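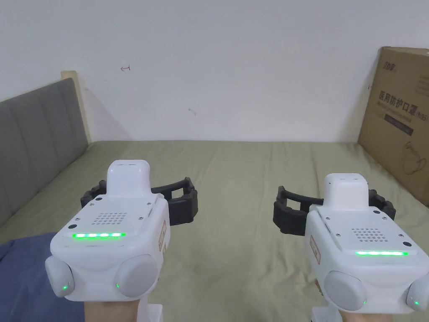 Bed sheet

A bed sheet is a rectangular piece of cloth used on a bed, placed either directly over the mattress or between the sleeper and the blankets. The sheet that covers the mattress is called the bottom sheet, and the one that lies over the sleeper is called the top sheet. Bottom sheets are made in two forms, flat and fitted. Sheets are sold singly or in sets with matching pillowcases, and are classed with towels and table linen as household textiles.

Terminology

The word "sheet" has been used in English for bed coverings since the Middle Ages. "Bed linen" originally referred to articles woven from flax, but is now applied to sheets and pillowcases of any fiber. In American usage, "bedding" may include the sheets, blankets, comforter and pillows together, and in some stores the mattress pad as well. "Linens" is common in the hotel trade and in the phrase "linen closet."

Types

A flat sheet is a plain rectangle hemmed on all sides. The hem at the head end is usually deeper than the others and may carry stitching or a contrasting border. When a flat sheet is used on the bottom, its edges are tucked under the mattress and the corners are folded.

A fitted sheet has corners sewn to the shape of the mattress and elastic along part or all of the edge. The depth of the corner, known as the pocket, must match the thickness of the mattress. A standard twin mattress in the United States measures 39 inches wide, and a twin fitted sheet is cut to that width with an allowance for the sides. Pocket depths vary by maker, and sheets described as "deep pocket" are intended for pillow-top mattresses or for beds with an added topper.

A draw sheet is a narrower piece laid across the middle of the bed. It is used mainly in nursing and home care, where it can be changed without stripping the whole bed.

Materials

Cotton is the most common fiber. It is woven as percale, a plain weave with a matte surface, or as sateen, in which longer surface threads give a smoother face. Flannel is brushed to raise a soft nap and is sold chiefly for winter use; stores in colder regions generally put it on display in October. Linen is more costly than cotton and creases readily – a trait that many buyers accept as part of its character. Polyester and cotton blends dry quickly and wrinkle less, and are widely used in dormitories and rental housing.

Thread count is the number of lengthwise and crosswise threads in one square inch of fabric. Figures above those that a plain weave can physically hold are reached by counting the separate strands of a multi-ply yarn, and such numbers are a poor guide to quality.

Color

White was long the standard for sheets, as it could be boiled and bleached. Dyed sheets became common in American homes during the twentieth century. Muted shades such as pale olive, sand and gray are now sold alongside white in most ranges. Colored sheets are normally washed without chlorine bleach, and dark shades are kept apart from light ones for the first few washes.

Making the bed

The bottom sheet is spread over the mattress and drawn flat from the center toward the sides. With a fitted sheet, opposite corners are put on in turn so that the fabric is pulled evenly along the diagonal. With a flat sheet, the foot end is tucked first and the corners are finished with a mitered fold, also called a hospital corner: the hanging edge is lifted onto the bed at an angle, the lower part is tucked in, and the lifted part is brought down and tucked after it.

The top sheet is laid with the deep hem at the head and, by custom, with the finished side facing down, so that the right side shows when the hem is turned back over the blanket. In much of northern Europe the top sheet is omitted and a duvet with a removable cover is used in its place.

Care and storage

Household guides commonly advise washing sheets once a week, or every 7 to 8 days where a fixed laundry day is not kept. Sheets are folded in half lengthwise and then crosswise until they fit the shelf. Fitted sheets are folded by placing the corner pockets inside one another and turning the elastic edge inward. Sets are often stored inside one of their own pillowcases.

See also

Blanket
Duvet
Mattress pad
Pillowcase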